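Toy kitchen
From the Tuhiwai household and play pages. Last changed 19/04/2018.

A toy kitchen is a child-sized copy of a cooking corner, usually with a hob, a sink, a few hooks and somewhere to shut things away. I've been writing the play entries on this site for nine years and this is the one I get the most post about, so I've let it run on a bit. People are very fond of their toy kitchens!

Most of the ones I come across are light wood with white panels, built in two tiers. The worktop has the hob and sink, and a shelf over it carries the hood and the microwave. The dark back panel is a newer habit and I rather like it - a pale cleaver or pizza cutter shows up beautifully when it's hung against black.

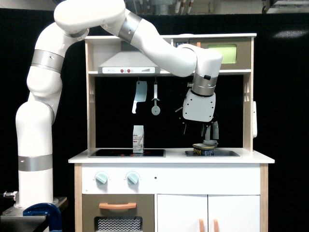 Hemi McKinnon wrote in to say that the sink is the only part that matters, and that any child will ignore a lovely hob for a whole afternoon if there's a bowl to drop things into. I've had plenty of letters along those lines, and I half agree. A sink you can lift out for washing gets my vote every time.

The hob and hood
Play hobs hardly ever do anything, and they don't need to. Burner rings marked in red on a black top are enough for anyone under six. Hoods are a later arrival (the kitchen I had as a girl was a painted box with two circles on it) and they tend to come with plus and minus buttons, a couple of big red ones and perhaps a slider. Red buttons get pressed first. I've never seen it go any other way.

The microwave
You'll find it on the top shelf, with a handle in some cheerful colour and a see-through green window. Orange handles are common. The clock is normally a fixed number, so it can be 5:12 all day long, and children who are learning to tell the time find this either very funny or quite upsetting.

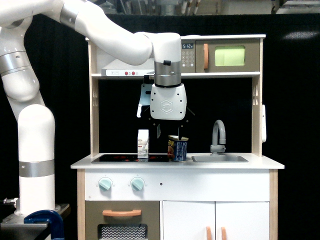
Play food and real packets
There are two camps here. Some families buy the wooden and felt sort, and the Drurkton catalogue lists 71 pieces of it, right down to a single felt sprout. Others save packets and tins from their own cupboards. I'm with the second lot, mostly. A small milk carton with a peaked top looks right next to a hob, and a tin of Spam has been in play shops for as long as I can remember - the blue and yellow can be spotted from across a room. Drinks cans are good too, being about the right size for a small fist.

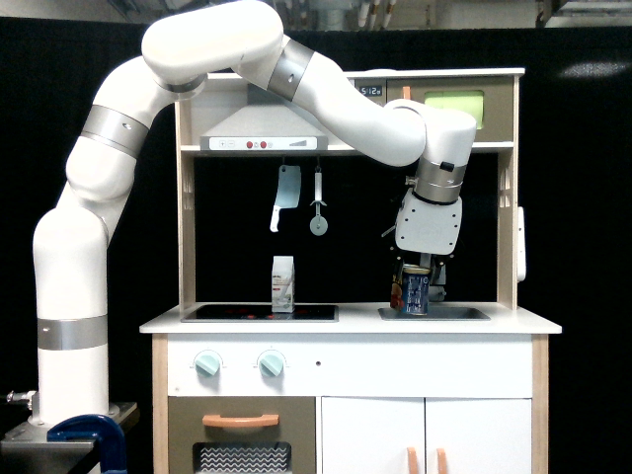
Can you use full tins? I'd stick to empty ones with smooth edges, as a full tin dropped from worktop height is hard on toes and on the paint.

Hanging things up
Hooks under the shelf are worth having. A cleaver, a pizza cutter and a spatula will cover most pretend suppers, and having a proper place for each makes tidying up part of the game. The Flirkley playgroup draws round every tool on the back panel in chalk, and I've pinched the idea for my own.

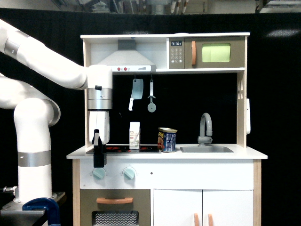 How do you clean a wooden one? Wipe it with a damp cloth and a drop of washing-up liquid, then dry it straight away, paying attention to the corners round the sink.

Spare parts
Zavmont still sells odd hooks and handles. The handle I fitted last April was part number 2723, and it came with its own screws.

See also: play shop, dolls' house, mud kitchen.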